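Nindthorpe Hall: Textiles in the Main Space

The Nindthorpe textile program maintains 126 pieces for display in its public rooms. This gallery presents work on the mezzanine, where fabric is hung over the railing above the open interior. Larger cloths are placed by hand and adjusted from the upper level.

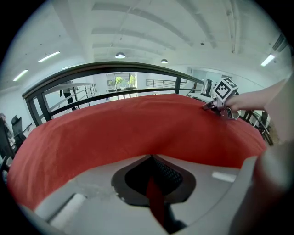

Red cloth over the black metal railing of the mezzanine.

Thick fabrics of this type are folded over the top rail and drawn along it until the lower edge falls evenly – a step that is repeated after each cleaning. Pieces are stored flat in the Randell Room between displays.

The mezzanine is open to visitors from April to October. Groups of more than six are asked to contact the Nindthorpe office before arrival.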